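Week 2 – When the robot joins the shift

Right, last week we did the money side, so today I want to talk about the people standing next to the machine. Our case is the Carneck canteen in Wosholm, which serves around 2,000 meals a day and has had a robot hand on clearing and racking since the autumn. I spent a morning there and loved it!

Before the robot, the kitchen had 40 staff and everyone took a turn at the racks. They still have 40, but the turns have gone – two people now mind the robot all shift, and they told me they miss the chat more than they'd expected (the sore wrists, not so much). Pay hasn't moved, although the job has. Who trains the minders? Who gets the blame when something is dropped? Have a think about both before the seminar.

Reading for February: the Nwankwo chapter on job rotation, then the Waruron handout. Please bring one task from a job you've had yourself, and be ready to say which bits of it you'd happily hand over and which you'd want to keep.

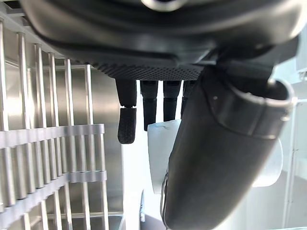

I'd keep the tea round, personally, and I'd give away anything that involves stacking.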